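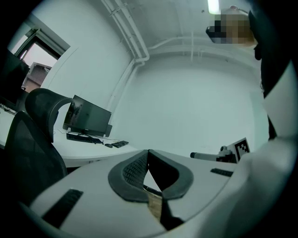

Plain Room Hire and Fittings
Dredgate Annexe, Room 4

Room 4 is a plain, white-painted workroom on the ground floor of the Dredgate Annexe, offered for hire to schools, local firms and community groups. It is suitable for practical work, small-scale testing, training and the preparation of displays. The room is let by the half day, the full day or the week.

Walls and ceiling
The walls and the ceiling are finished in white. Pipework is carried on the surface, running down one corner of the room and along the top of the back wall, and has been painted to match. Hirers must not hang, tie or clip anything to the pipes. Paper notices may be fixed to the walls with the low-tack tape supplied at reception. Screws, nails and adhesive hooks are not permitted.

Lighting
The room is lit from the ceiling by fluorescent fittings, controlled from a single switch beside the door. Hirers who need a softer light may borrow up to four Votden floor lamps, subject to availability. Lamps should be requested at the time of booking.

Furniture
Fabbri folding tables and stacking chairs are held in the store next to Room 4 and are included in the hire charge. The room may be used by up to 20 people seated. Each table will bear an even load of 91 kg – heavier equipment should stand on the floor, on the protective boards provided. Tables are to be wiped down, folded and returned to the store at the end of each session.

Power
Sockets are fitted at bench height on two walls. All portable electrical items brought on to the premises must carry a current test label. Extension leads may be borrowed from reception and must be fully unwound before use.

Optional items
Trukura display screen, free-standing, with cloth covering
Trolley for moving equipment from the loading door
Lockable cupboard, for hires of one week or longer

Booking and charges
A refundable deposit of £500 is payable on hires of one week or longer. No deposit is taken for shorter bookings. Cancellations should be made in writing at least four working days before the start of the hire. Bookings for November are now open.

Enquiries about the room, its fittings or access for large items should be addressed to Fiorella Ferri, Lettings Office, Dredgate Annexe. Visits before booking may be arranged by appointment.

Page last revised: Oct 6, 2020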